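**Raising money through a long trail run without annoying everyone I know?**

Sharada Ramasamy

Hi all, I've finally put my name down for the Drisholm, the two-day trail run in June, and I've decided to do it for our local respite centre, who were very good to my mum. I've never fundraised before and I'd love some advice from people who have.

My goal is $965, an odd number, I know, but it's what the centre told me they pay for a weekend of overnight care, and I liked having something real to aim at. So far I have four donations, three of them from my own family. I've posted twice on my page and felt a bit sick both times. I keep thinking about food at the moment too, as I'm trying to work out what to eat at the halfway camp, so my head's rather full.
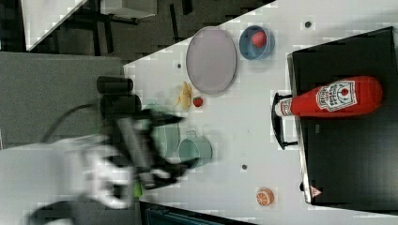
My other worry is the training itself. My longest run is 12 kilometres, on fairly flat paths by the river, and the course has a good deal of climbing in it. If I pull out at the halfway camp, do I have to offer people their money back? My neighbour reckons yes, my brother reckons no, and the event page doesn't say a word on it. I'd also like to know whether it's rude to ask at work, where we've already had two collections this term.

Sorry for the long post. I did try to trim it.

---

Sudheer Nair

Good on you, Sharada! I've done this run twice and the Grunach once, each time for a charity, and I made plenty of mistakes so I'm happy to pass them along.

Money first. Stop thinking about posts and write to people one at a time. My first year I put up a big announcement and got almost nothing, and the second year I sat down over a few evenings and sent short personal messages, each a bit different, and raised more in a fortnight than I had in the whole of the year before. Tell them what you've told us about the weekend of care — people like to know what their twenty dollars is going towards. And put your own twenty in at the top of the page if you can manage it, as an empty list puts people off.

As for pulling out, check with the centre, but in my experience donors have given to the cause and wouldn't dream of asking for it back. I stopped early at the Grunach with a knee the size of a grapefruit (well, it felt like it) and wrote everyone an honest little update that night. A couple of them gave again! I'd say on your page now that donations go straight to the centre whatever happens on the day, and then it's settled.

At work, I'd ask your manager for a spot on the noticeboard and leave it at that. Folks who want to give will find you.

On the running, you need hills more than distance. Find one decent slope and go up and down it once a week, walking the ups as slowly as you like. Everybody walks the ups on that course, apart from the handful at the front. Then build the long run slowly, a kilometre or two each week, with an easier week every so often. Practise with your pack on as well. I left mine in the cupboard until the week before and the straps rubbed my shoulders raw.

Food at the camp is whatever you can stomach after a long day. I had my heart set on a proper pasta and couldn't face it, so I lived on salty potatoes and tinned peaches. Try a few things after your long runs at home and see what still appeals.

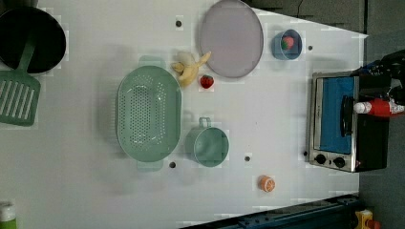
Tôn

Agree with most of that but not the noticeboard. I stuck mine up at work and it stayed there all winter and brought in nothing. What worked was a morning tea on the Saturday of a home game at our footy club, gold coin for a slice, and we made $192 before lunch. You do need someone to bake.

Also get proper trail shoes soon and wear them in. Road shoes are hopeless on the second day if it's been raining, the descent off the ridge is all clay. Not sure about the refund thing, I never asked.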